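Stock and Storage for Small Businesses
Session 4: Why the back room is always full
Tutor: Hazel Whitlock

Please read these notes before the session. Last term most people read them during it, with a great deal of rustling.

We start with the three jobs of any stockroom: putting things in, finding them again, and letting go of them. Most firms are good at the first.
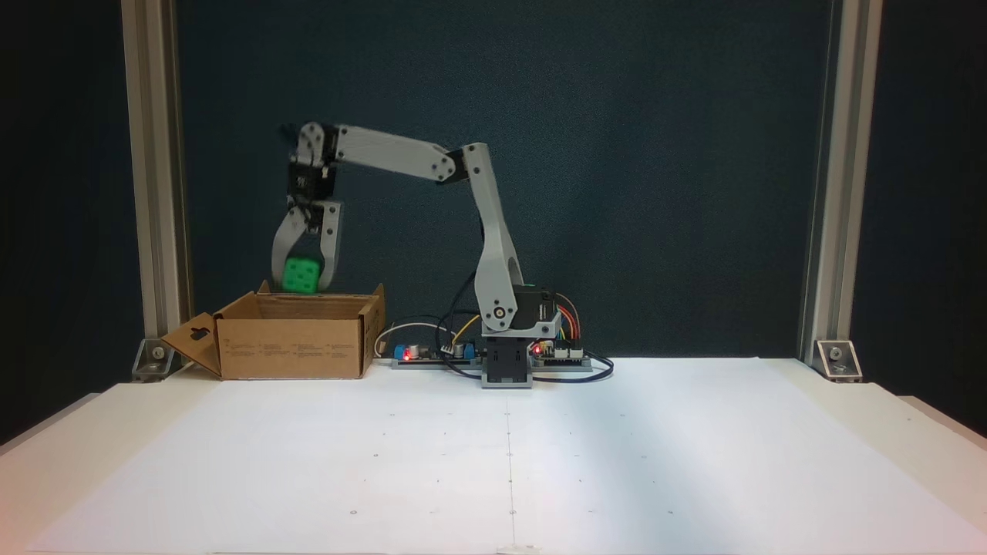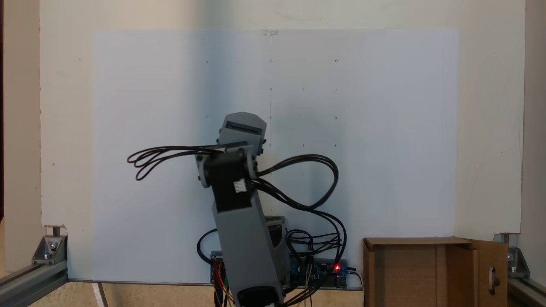
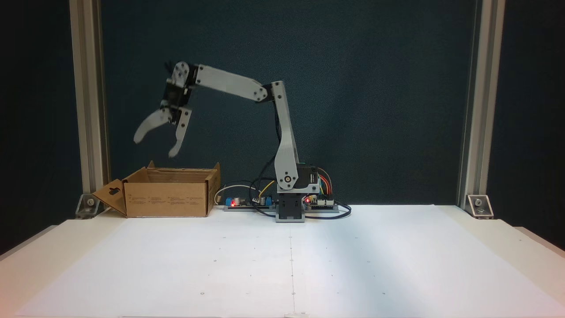
Robot arm at a white work surface; in the first picture, a green cube is held over an open cardboard box.

1. Dead stock
Dead stock is anything you own that no customer wants at a price you can bear to say out loud. It still takes up a shelf. It still has to be insured, dusted and stepped over. Our running case is Skukix, a garden supplies shop which bought 3000 plant labels because the supplier offered a discount on large orders. The shop sells up to 12 packets of seed on a good morning. You may do the sum yourselves.

2. The reorder point
Work out how much you sell in a day, multiply by the days a delivery takes, and add a little for bad luck. When stock falls to that level, order more. Skukix used a different system, in which the owner looked at the shelf and had a feeling. The feeling was usually compost.

3. Where things live
Fast sellers go near the door, between knee and shoulder height. Slow ones go up high or at the back. Nolach, the second case in your reader, arranged its stockroom by alphabet, so aprons were handy all year and wellingtons needed a ladder.

4. Counting
Count a few lines often. The grand yearly count in June produces one very accurate figure and several resignations.

For next time
Read the Sorau chapter, skipping the appendix on pallets unless you are fond of pallets. Bring one page on something your workplace keeps and shouldn't. People are not an acceptable answer.

12 shares | 3 comments

Related handouts
Session 3: Suppliers and how to ring them
Session 5: Returns, breakages and excuses
Reading list: Dovhaniuk on small warehouses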